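Sorting the wire drawer at Stindby

Offcuts and old leads pile up in the Stindby workshop, and in February we went through the lot by colour. Anything under 30 cm goes for scrap. Black cable is kept whatever the length. Four pictures from the table, Clello gallery 877.

Red and yellow, twisted together near the bare ends, with a tangle of black next to them. Thin red and yellow strands run through the black as well, and those take the longest to pull free.

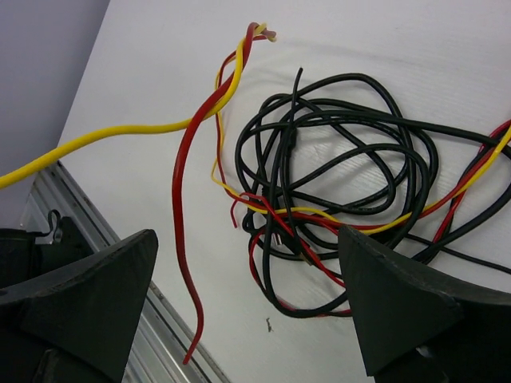 Yellow wires

A loose bunch of thin yellow ones, lifted clear at the back. Yellow gets its own basket.
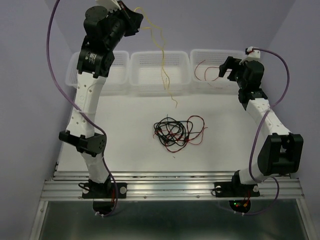 2 min read

Single black lengths are taken one at a time. Kinks like the zigzag in this piece can be smoothed by hand if the wire is wanted again. 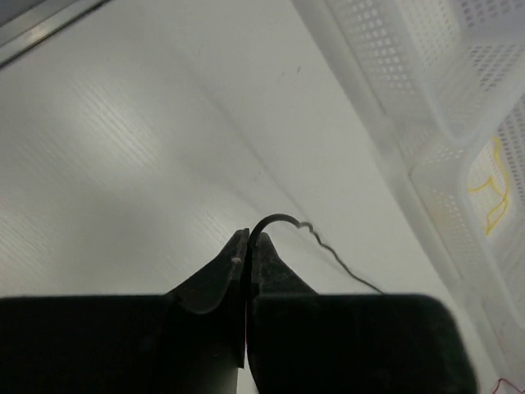
We use the 40 cm mark on the bench rule at Steinbach for the longer pieces, and tie those in pairs.

Baskets at the far edge of the table, thin black wires in the smaller one on the left. 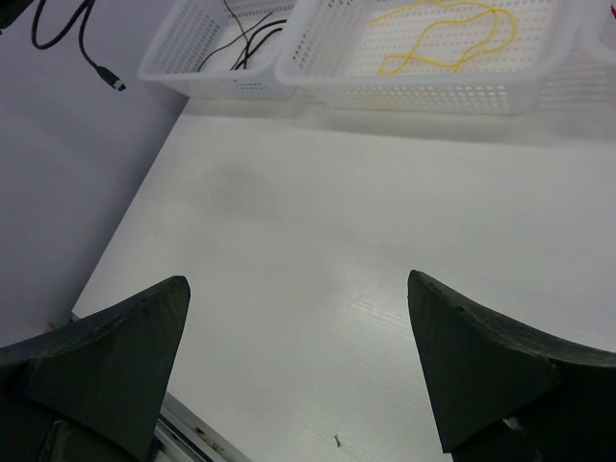
More from the workshop

Eltenetti shelving
Labels and tape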